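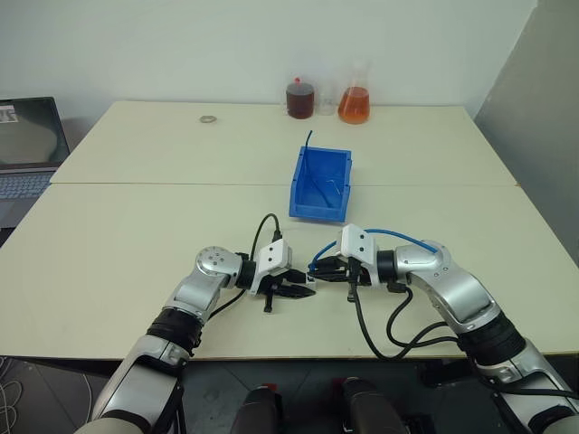

Color is the best way into chemistry I know, and Soledad Pacheco has built her whole Dultville evening class on it. She starts with liquids you can tell apart from the back row. The orange one in the conical flask gets everybody leaning forward, and the dark reddish-brown one under its little red cap gets them guessing – tea, cola, beet juice! The bright blue bin is the other thing I love, open at the top and so easy to reach into.

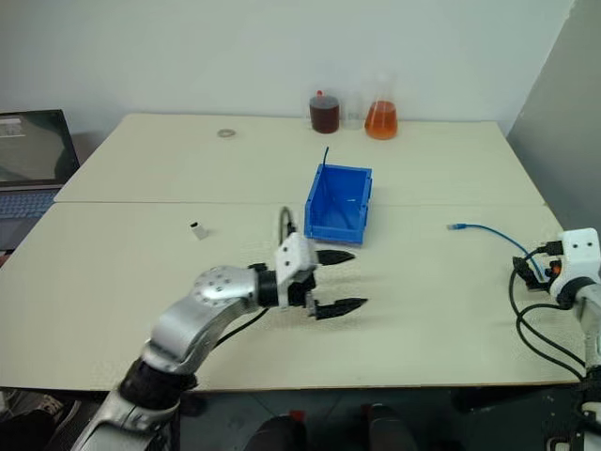 Pacheco opened the class in November with 16 seats, and she keeps the glass at the back of the table so the front stays free for notebooks and elbows. Her shopping list came to 822 dollars, 200 of it for flasks from Figueroa, a secondhand shop I could happily get lost in. She wants a second row of colors by summer, and green is next.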